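¿Cuánto cuesta un robot? Cómo se planea una compra grande

Cuando quieres una bicicleta, miras el precio y piensas si te alcanza. Con un robot de laboratorio pasa algo parecido, pero la lista de cosas que hay que mirar es mucho más larga. En esta página vamos a ver qué se compra, en qué orden y cómo se hacen las cuentas.

Para las cuentas usaremos una moneda llamada lornis. Así puedes comparar los precios entre sí sin preocuparte por el cambio.

Primero: ¿qué tiene que hacer el robot?

Antes de pedir precios hay que escribir la tarea. «Queremos un robot» no es una tarea. «Queremos un robot que tome un frasco pequeño y lo ponga en un estante» sí lo es. Con esa frase ya se pueden contestar varias preguntas:

¿Cuánto pesa lo que va a levantar?
¿Hasta dónde tiene que llegar el brazo?
¿Hace falta un brazo o hacen falta dos?
¿Los objetos son todos iguales o de muchos tamaños?

La última pregunta es importante. Un frasco grande y uno muy delgado no se agarran igual. La pieza que va en la punta del brazo y sirve para agarrar se llama pinza. Algunas tienen dos dedos que se abren y se cierran, como cuando tú recoges una moneda con el pulgar y el índice.

Piensa en una mesa de trabajo con dos brazos, uno a cada lado, y un estante pequeño al fondo con frascos y botellas. Los brazos son lo que más llama la atención, pero también hay que pagar la mesa, las bases, los rieles, los cables y hasta el frasco más pequeño. 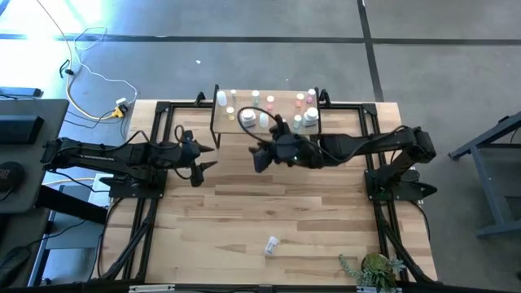 Segundo: hacer la lista completa

La lista de todo lo que se va a comprar, con el precio al lado, se llama presupuesto. Un buen presupuesto incluye las cosas aburridas. Veamos el del proyecto Wumness, que quiere montar una mesa con dos brazos pequeños:

Dos brazos con su pinza: 742 lornis
Mesa, rieles y abrazaderas: 180 lornis
Cámaras y soportes: 96 lornis
Cables, enchufes y extensiones: 42 lornis
Frascos, vasos y otros objetos para practicar: 28 lornis
Total: 1088 lornis

Si sumas las líneas verás que el total es correcto. Siempre conviene sumar dos veces, y mejor si la segunda vez lo hace otra persona.

Fíjate en que los brazos se llevan más de la mitad del dinero – pero no todo. Si el equipo hubiera pedido solo 742 lornis, tendría los brazos en una caja y ningún lugar donde ponerlos.

Tercero: pedir más de un precio

A un papel donde una tienda escribe sus precios se le llama cotización. El equipo de Wumness pidió dos, una a Irnico y otra a Swai. Las dos tiendas ofrecían brazos parecidos, así que hubo que leer la letra pequeña.

Irnico tardaba 8 semanas en entregar e incluía pinzas de repuesto. Swai tardaba 14 semanas y cobraba los repuestos aparte. El equipo eligió Irnico y apuntó el motivo en una hoja, para poder explicarlo más adelante.

A veces gana la otra tienda. Si no hay prisa y el precio es mucho mejor, esperar puede ser una buena decisión.

Cuarto: medir el lugar

Un brazo robótico necesita espacio para moverse. Hay que medir el largo y el ancho de la mesa, y también lo que hay alrededor. El codo del brazo puede salir por fuera del borde cuando se dobla, y ahí no debería haber una silla ni la cabeza de nadie.

También hay que mirar hacia arriba. Muchas cámaras se cuelgan del techo o de un soporte alto, y para eso hace falta saber por dónde pasan las lámparas y los tubos del aire. Otra cosa que se revisa es la luz. Una ventana grande es agradable para las personas, pero una cámara puede tener problemas con los reflejos. Una mesa brillante devuelve la luz de las lámparas en forma de rayas claras, y un vaso de plástico transparente es difícil de distinguir incluso para nosotros si no nos fijamos bien.

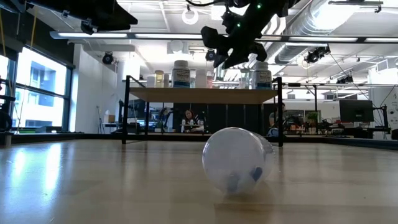
Por eso algunos equipos guardan una parte del dinero para cambiar cosas después: una cortina, una lámpara distinta o una tela mate para cubrir la mesa. A ese dinero guardado se le llama reserva. El presupuesto de Wumness no tenía reserva, y hubo que añadirla en la segunda versión.

Quinto: los gastos que vienen después

Comprar es una parte. Usar es otra. Un robot gasta electricidad, los cables se desgastan y las pinzas pueden necesitar piezas nuevas. También hay que contar el tiempo de las personas que lo preparan y lo revisan. Ese tiempo se paga, aunque no aparezca en la etiqueta de la tienda.

Los objetos para practicar también se gastan. Un vaso se puede rajar y una tapa se puede perder debajo de un mueble. Son baratos, pero hay que volver a comprarlos.

Para hacer en casa o en clase

Elige una tarea sencilla, por ejemplo regar una planta o guardar los lápices. Escribe en una frase qué tendría que hacer un robot para ayudarte. Después haz una lista con todo lo que necesitaría: dónde se apoya, dónde se enchufa, qué agarra y qué espacio ocupa al moverse.

Pon un precio en lornis a cada cosa y suma. Añade una línea para la reserva. Luego intercambia la lista con un compañero y busquen juntos qué se les olvidó.

Palabras de esta página

Presupuesto: lista de gastos con sus precios y su total.
Cotización: precios que una tienda da por escrito.
Pinza: pieza del brazo que sirve para agarrar.
Reserva: dinero que se guarda para imprevistos.

Página revisada el 3 feb 2026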